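Teaching by Hand: Gallery
Plendelitz Workshop, March 2018

Home > Projects > Teaching by Hand > Gallery

This page goes with the Teaching by Hand project at Plendelitz. The aim of the project is to show a robot arm how to handle cloth without writing out each movement in code. A person drives the arm through the job, the arm's movements are recorded, and the recordings are used later to train it.

We use two methods. In the first, the operator takes hold of the arm and moves it directly, with the motors set to give way. In the second, the operator sits at the next bench and works a pair of hand controls, and the arm copies what the hands do. Most of the cloth work is done the second way. With hands on the arm it is easy to block the view of the fingertips, and the fingertips matter most.

Nilmini Gunawardena runs the sessions and wrote the task list. Poul Vídalín built the hand controls and looks after the arm. The control software is Pliltimico, which we have had in use for 2 years. The brackets were drilled for us by Drillex and the benches came from Thoroddsen when they cleared their old building.

How a session runs

One session is one task, repeated. The operator lays the garment down, takes the controls, does the task and lets go. The garment is then shaken out and dropped again so that it never lies the same way twice. A second person watches the screen and marks each attempt as keep or discard. An attempt is discarded if the operator stops halfway to think, even when the cloth ends up in the right place. Hesitation gets learnt along with everything else.

There are 3 tasks on the list at present: flatten a garment, fold in a sleeve, and fold the whole thing in half. We recorded 425 attempts at the sleeve task and kept 400. The flattening task is still being recorded. Folding in half will be started in May.

Notes for operators

Come in low and slow. The usual mistake is to drop on to the cloth from above, which pushes it away.
Open the fingers before you reach the edge, and keep them open until one is under the cloth.
Pinch a single layer if you can. If you pick up two, let go and carry on with the attempt.
Replace finger tape at the start of a session, never in the middle of one.
Rest your hands between attempts. The controls are light but the grip is tiring.

Gallery 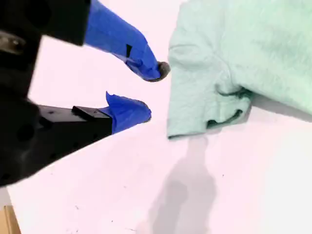 Open gripper at the left edge of the mint-green garment. Blue tape on both fingers, dark tip on the upper one.

Click on the picture for the larger version. Copies for teaching use are free if Plendelitz is credited.

Anyone who would like to try the hand controls can put their name down with Nilmini. No experience is needed and a practice run takes one short visit. Questions about the controls themselves should go to Poul.

Back to Teaching by Hand
Task list
Contact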